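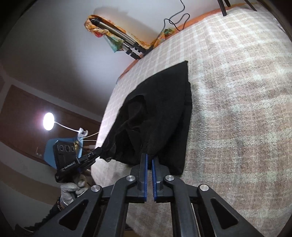
Can a robot fold my laundry yet?

Some of it, slowly. A towel laid out flat on a table is well within reach. A black cloth dumped on a fluffy plaid blanket is a much ruder question, as the machine has to work out which bit is cloth, which bit is bed, and where on earth the sleeves have gone.

Why is cloth so hard? My toddler can scrunch a shirt.

Scrunching is solved. Unscrunching is the trouble. A mug keeps its shape when you grab it; a jumper has a new one every time, and most of its corners are hiding underneath.

What about making the bed?

Straightening a doona, sometimes. Fitted sheets, no. Dragica Kovačević on our home desk can't do those either and she has been at it far longer.

Are two grippers better than one?

For fabric, nearly always. One pins while the other pulls. Try folding a tea towel with one hand behind your back and you'll see the appeal.

How fast are they?

At our September visit to the Niltura workshop, one shirt took 9 minutes. It took 14 after somebody turned the collar inside out - that somebody was me.

Do factories have it any easier?

Much. At Surley the parts arrive the same way up, in the same colour, 259 to a bin. Your bedroom offers no such courtesy.

Should I hold off buying an ironing board?

I wouldn't. Mirjana Berisha, who edits this page, has been waiting three years and her shirts look it.

Will it pick up socks?

Yes. Pairing them is a separate matter - see our page on sorting.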